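Metal mesh tray or woven wicker tray for small parts on a shared bench? 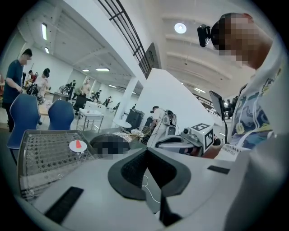
Cloltwood, Jul 6, 2022

Posted by Hwa-young Ki

We are setting up work tables in a large open hall and I need to settle on trays before we buy more. At the moment there is a metal mesh tray with a gray rim on the table and a woven wicker one near it. Both came out of a cupboard and neither was bought for the job.

What goes in them: small discs, cone markers, short screws, paper labels, the odd cable end. The mesh tray is rigid and stays flat, but M2 screws stand up in the grid and the short ones drop through. The wicker tray holds screws slightly better but sheds bits of strand, and I can't wipe it down. Labels don't stick to either for more than a day.

Requirements: fits a shelf 30 cm deep, can be carried with one hand, takes a label that stays on. Budget is 100 for the whole set, which has to cover every table. Should I keep the mesh and line it, or replace everything?

Shirley Lévesque

Keep the mesh and line it. Wicker is fine for bread. On a bench it catches screw threads and the weave holds dust, and once a strand breaks the rest of that side loosens.

For the liner, use a closed-cell foam sheet, 2 mm thick. Measure the inside of the tray at the bottom, where it is narrower than at the rim if the sides slope. Cut the sheet slightly oversize and trim until it drops in without buckling. Don't glue it. You will want to lift it out and tip the screws into a jar.

Put anything shorter than the tray wall is high in a lidded box inside the tray. Cone markers and discs can sit directly on the foam.

Labels: adhesive will not hold on wire because the contact area is too small. Cut a strip of flat plastic, fix it to the rim with two cable ties, and put the label on the strip. Paper labels need clear tape over the printed side or the characters rub off. Trim the tie ends flush, otherwise they scratch whoever carries the tray.

Check the outside dimension against your shelf too. The rim usually adds more than people allow for.

Yoo

we just use baking trays. cheap, solid bottom, wipe clean. they do slide around on a smooth table

Nadano

Agree with Lévesque on the foam, with one correction. Soft foam takes a set under heavy parts and the dents then hold small ones. If anything heavy stays in the tray overnight, use thin ribbed rubber matting. Run the ribs along the long side so that screws roll toward one end when you tilt it.

On cables: don't store them in an open mesh tray with loose hardware. The connectors snag in the grid. Hang them, or coil them in a separate tray.

Hwa-young Ki

Thanks. The tray measures under the shelf depth with the rim included, so I'll line that one and order matching ones in September. The wicker goes back to the cupboard. Does the rubber matting smell in a closed room?

Nadano

For a week or so. Wash it with dish soap and leave it out flat before you cut it.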